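Rumour generator only returns results from the first part of the table
Plorari help desk, tables and generators queue

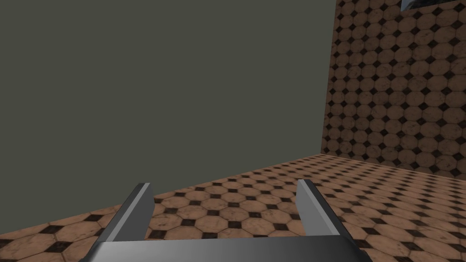
Tiled room, rendered view

Status: Closed (fixed in file, one feature request open)
Opened by: Titilayo Adeyemi
Assigned to: Asif Afridi
Component: Table importer, nested rolls
Priority: Normal

Original report, Titilayo Adeyemi

I run a long fantasy campaign set in the port of Tromeo and keep all my random tables in Plorari. The biggest is the town rumour table. Players go to a tavern, I hit Roll, and they get a bit of gossip with a name, a place and a hook filled in from smaller tables.

In April I moved the rumour table out of a spreadsheet and imported it as CSV. The spreadsheet has 2,529 rumours plus a header row. They are grouped by district in this order: docks, markets, temple hill, old wall, outlying farms.

Since the import I only get docks and markets. I have rolled for several sessions now and have never seen a temple, wall or farm rumour. The district filter shows all five districts in the dropdown, but choosing "temple hill" gives me "No matching entries".

Separately, and possibly the same problem, every so often the result comes back as:

[roll stopped]

with no text around it.

What I have tried:
Restarting the app.
Deleting the table and importing the same file again.
Turning off weighting on the table.
Rolling with the Ferkov language pack disabled, as it replaces some of the name tables.

No change from any of these. Desktop version, latest update, file exported from the spreadsheet as comma separated.

Reply, Asif Afridi

Thanks, that's a clear report. Could you open the table, click the three dots at top right and choose Table Info? I need the figure next to "Entries loaded". Please also look at the last entry in the table and tell me if it looks normal.

The dropdown is a red herring. It reads from the district list you defined in your campaign settings and doesn't check whether any entries use those districts.

Reply, Titilayo Adeyemi

Entries loaded: 916.

The last entry is very long. It starts as a rumour about a spice merchant short-changing the garrison, and then it goes on and on with commas and district names in it. I scrolled for a while and gave up. I think it might be the whole rest of the file.

Reply, Asif Afridi

It is. There is an opening quotation mark in that entry with no closing one. The importer treats everything inside quotes as a single cell, including line breaks, so it read on to the end of the file looking for the other half. You have 915 good rumours and one enormous one.

Check entry 916 in your spreadsheet. Rumours with speech in them are the usual place for this. If somebody in the rumour says something, the cell needs either doubled quotes around the speech or curly ones.

To fix it:
1. Open the original spreadsheet, not the CSV.
2. Find the spice merchant rumour and look for a stray straight quote.
3. Remove it or add the missing one.
4. Export again as CSV, UTF-8, with "Quote all text cells" ticked.
5. In Plorari, delete the old table before importing. Import on top of an existing table appends to it.

Normally the spreadsheet would escape the quote for you on export. Did you edit the CSV by hand at any point?

Reply, Titilayo Adeyemi

Yes, sorry, I did. I opened the CSV in a text editor to change the name of the garrison captain everywhere, and fixed a couple of typos while I was there. The stray quote is in the CSV and not in the spreadsheet. So the spreadsheet was fine the whole time and still has the old captain in it.

I have done the rename in the spreadsheet, exported with the option ticked and imported to a clean table. Entries loaded now says 2,529. Temple hill filter works. First roll was a farm rumour about a well.

Still getting [roll stopped] though. It happened twice in one evening.

Reply, Asif Afridi

Good, that's the first half done.

[roll stopped] means a nested roll went deeper than the limit. When an entry calls another table, that counts as one level, and if the second table calls a third, that's two, and so on. The limit is 9. Hitting it almost always means there's a loop: table A calls table B, and B calls A.

Please turn on Settings, Rolls, Keep roll trace. Then roll until you get the message and paste the trace here. You don't need to wait for a session; the Roll x100 button under Testing will do it.

Reply, Titilayo Adeyemi

Trace from Roll x100, with the file paths taken out:

town_rumours > entry 823
calls harbour_gossip > entry 14
calls town_rumours > entry 823
calls harbour_gossip > entry 14
calls town_rumours > entry 823
(repeats)
depth limit reached, roll stopped

Entry 823 is "A sailor at the bar insists that {harbour_gossip}". The harbour gossip one is "what you heard in town is true: {town_rumours#823}". I wrote that line ages ago and the number was meant to point at a rumour about a drowned bell. I must have sorted the sheet since then.

Reply, Asif Afridi

That explains it. A # reference points at a position in the table, so it goes stale as soon as you sort or insert rows. Use a label instead. In the spreadsheet, add a column headed "label", put drowned_bell in the row you want, and change the harbour gossip entry to {town_rumours@drowned_bell}. Labels survive sorting. They need to be unique within a table, lower case, no spaces.

Any other # references in your tables will have the same problem, even where they don't loop. They will quietly give you the wrong rumour. Search for "#" across the campaign with Find in All Tables and check each one.

Comment, Olanrewaju Haruna

Another user here, found this while searching for [roll stopped]. Same message for me but no # references anywhere. My bounty table calls a "crime" table, one of the crimes is "harbouring {npc}", and the npc table sometimes rolls "wanted for {crime}". So it can loop by chance. Most rolls come out fine. Is there a way to allow one level of that and then stop? I like it when it happens once.

Reply, Asif Afridi

Yes. Put a fallback after a bar inside the braces and a maximum depth in front of it:

{crime:2|an old debt}

The roll will use the crime table down to the second level and use the text after the bar past that. The fallback can be a table name in braces too, as long as that table doesn't call anything.

This is in the manual under Nested rolls, but the heading is easy to miss. I've asked Ladi Isah to move it up the page and add your bounty case.

Comment, Ladi Isah

Manual page updated. Depth and fallback now come straight after basic nesting. I also added a line saying that positional references break on sorting, as this is the second ticket on it.

Reply, Titilayo Adeyemi

Label column added. I found four more # references and all of them were pointing at the wrong thing, including one that had been sending the party to a cheesemonger in place of a shrine. They have spent two sessions investigating the cheesemonger, so I'm leaving that one as it is.

Ran Roll x100 several times with the trace on and got no stopped rolls. Happy for this to be closed.

One request: could the importer warn when a single cell is huge or contains line breaks? I would have caught the quote straight away.

Reply, Asif Afridi

Logged as a feature request and passed to Amarachi Ekwueme, who looks after the importer. Closing this ticket.

Comment, Amarachi Ekwueme

I have this. Plan is a notice at the end of import listing any cell with more than two line breaks, with the row where the cell begins. It won't block the import — some people keep whole room descriptions or letters in a single cell, and those need line breaks. I'd like to compare the line count in the file with the entries loaded as well and show both in Table Info. No release date yet. Follow the feature request if you want the notification, as comments on this ticket are locked once it has been closed for a month.

Resolution notes
Partial import caused by an unclosed quotation mark in a hand-edited CSV. Clean export from the source spreadsheet resolved it.
Stopped rolls caused by a stale positional reference that formed a loop. Replaced with a label.
Documentation: Nested rolls page reordered.
Follow-up: importer notice for multi-line cells, open, Ekwueme.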